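1/ 드디어 우리 회의실 화이트보드를 싹 닦았어요!! 몇 달 동안 묵은 글씨 위에 또 쓰고 또 쓰던 그 보드요. 9월 들어서 제일 뿌듯한 일인 듯 ㅎㅎ

2/ 시작은 Satish였어요. 아침에 Kundberg 쪽 일정 정리하려고 펜을 들었는데 빈자리가 손바닥만큼밖에 없는 거예요. 구석에는 "지우지 마세요"가 세 군데나 있고, 쓴 사람들한테 물어보니 셋 다 지워도 된대요 (그럼 그동안 왜…)

3/ 그래서 점심 먹고 바로 돌입! 마른 지우개로 먼저 한 번, 그다음 극세사 천에 세정제 뿌려서 위에서 아래로. 오래된 빨간 펜 자국이 제일 끈질긴데, 그 위에 새 보드마카로 덧칠하고 바로 닦으면 같이 지워져요. 이거 알고 나서 인생이 달라짐

4/ 마지막은 물만 살짝 적신 천으로 한 번 더. 세정제가 남으면 다음에 쓸 때 펜이 미끄러지더라고요. 꼭 하세요 이거!

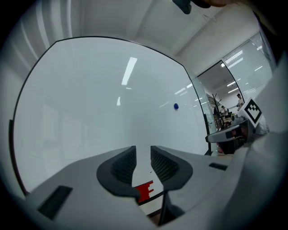
5/ 보드에는 동그란 파란 자석 하나만 남겼어요. 종이 한 장 붙일 자리는 있어야 하니까요. 표면에 천장 조명이 길쭉하게 비치는 게 왜 이렇게 좋죠ㅋㅋㅋ 글씨가 빽빽할 때는 이렇게 반들반들한 보드인 줄도 몰랐어요

6/ 검은 테두리가 얇은 것도 마음에 들어요. 위쪽이랑 옆쪽 테두리에 먼지가 꽤 끼니까 면봉 추천합니다. 저는 면봉을 25개나 썼어요 (네, 좀 과했죠. 근데 재밌었어요)

7/ 그리고 유리벽 너머 사무실! 거기 블라인드도 다음 목표예요. 가로 살이라 한 칸씩 닦아야 하는데 양말을 손에 끼고 훑으면 된다고 Sabine이 알려줬어요. 해보신 분 계세요? 진짜 되나요??

8/ 세정제 물어보신 분이 계셔서요. 600ml짜리 리필을 사서 작은 분무기에 덜어 써요. 이번에 쓴 양은 약 131ml. 리필 통에 눈금이 있어서 괜히 재봤어요ㅋㅋ 보드가 큰데도 생각보다 적게 들죠?

9/ 앞으로 규칙은 하나예요. 남겨야 하는 메모에는 이름이랑 지워도 되는 날을 같이 쓰기. Dezső가 벌써 어기려다가 저한테 딱 걸렸어요

10/ 여러분 회의실 보드는 안녕하신가요? 닦기 전후 사진 있으면 답글로 보여주세요. 저 이런 거 보는 거 정말 좋아해요!! 저는 이제 Zunmont 건 첫 줄 쓰러 갑니다. 새 펜으로요 🖊️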